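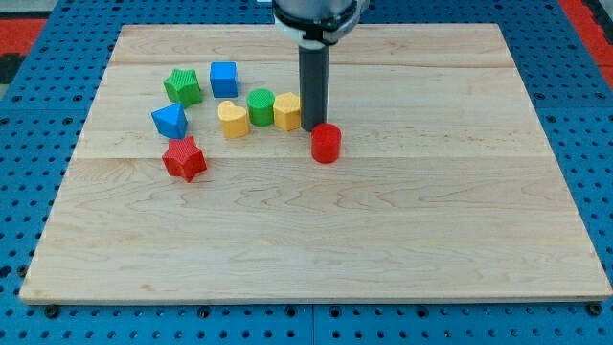
2 min read

4.2 Tidying small parts

Figure 3. Workspace for the tidying task, with eight coloured blocks on the wooden board.

Putting small things away is a chore most homes and workshops share, and we used it as the second of our two tests. The blocks come in pairs of colours (red, yellow, green and blue) but not in pairs of shapes, so a request such as "pass me the green star" can't be met by colour alone. Figure 3 shows one layout, with the pieces gathered towards the upper left of the board and the red cylinder close to the tool.

We ran 187 trials with the Tandow planner. In each one the arm was given a spoken request, typed up by the second author (Bárány), and had to lift the named block and set it down in a clear part of the board. A trial counted as a success if the block ended upright and no other block had been moved by more than its own width. By this measure 94 trials succeeded.

Most of the failures were dull ones. The arm chose the right block and then nudged its neighbour on the way down. Stars were the worst for this, as their points leave little room for the tool when another piece stands close by. In 16 trials the wrong block was picked, and all of these were mix-ups between the heart and the hexagonal prism, which are both yellow.

Leinonen repeated the same requests by hand, wearing a thick glove and using one finger and thumb. She completed 186 of the 187. The comparison is a rough one - a person can see round the tool and the arm can't - but it gives some idea of the gap.

We don't think these results support claims that such a system is ready to clear a kitchen drawer or a workbench. The blocks are rigid, brightly coloured and stand on a flat surface, and a drawer offers none of that. Section 4.3 repeats the test with mixed cutlery.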